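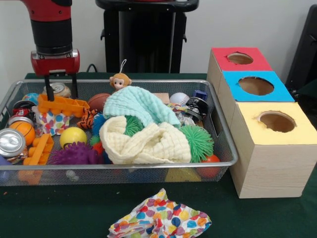

4.2 What gets borrowed together

The loan records from the Boscombe toy library turned out to be far richer than we had hoped. Over the period we studied, 158 families made 1,731 loans from a stock of 562 items, and the desk staff wrote down every item in a visit on a single line. That habit let us ask a question that most earlier work on toy lending has had to skip: when a family takes home more than one thing, how do the things go together?

We began with the catalog's own groups (balls, building sets, puzzles, pretend play, shape and hole toys, and "other"). If families picked toys independently of one another, we would expect pairs from the same group to appear at a rate set only by how popular each group is. They don't. Pairs from different groups are clearly more common than that baseline, and the effect holds in all four branches. Tatiana Procházka, who coded the first batch of lines by hand, spotted this before we had run a single test, and it was a real pleasure to see her hunch hold up in the full set.

The strongest link is between balls and shape and hole toys. By the latter we mean any closed or partly closed object with openings on the outside, from the small plastic sorters to wooden boxes whose tops are split into a yellow, a blue and a pink section with a round hole in each (Figure 2). In the catalog such boxes are filed far away from the balls, on a different shelf and under a different code. Families bring them together anyway. Parents of children under three do it most, which fits nicely with what is known about the age at which putting things into other things becomes so absorbing.

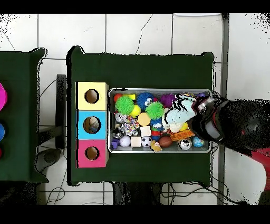

A second pattern concerns repeat loans. We had expected repeats to pile up on large, costly items, the kind that a family might try out before buying. Instead the items with the most repeats were small, plain and cheap to replace. Several had lost their original packaging, and a few were known at the desk only by a nickname. Souad Shawky's interviews help a great deal with this. Parents told her that a toy the child already knew made the trip home easier, and that they would often take one familiar item along with one new one. Once we knew to look for it, this "one old, one new" visit showed up everywhere in the lines!

We also looked at whether color played any part in choice. The catalog lists a main color for each item, though the entries were made by many hands and "blue" covers a very wide range. Within the limits of those entries we found no steady preference, either by age or by branch. Items listed as "mixed" were borrowed a little more often, but they are also larger on average, and the difference fades when size is taken into account.

Two cautions apply. A line in the book tells us what left the building and says nothing of what was played with at home. And the branches differ in how they lay out their shelves, so a child at Tkachuk meets the stock in a very different order from a child at Clitier. Section 4.3 takes up shelf order in detail, using the floor plans drawn for us by the branch staff in May.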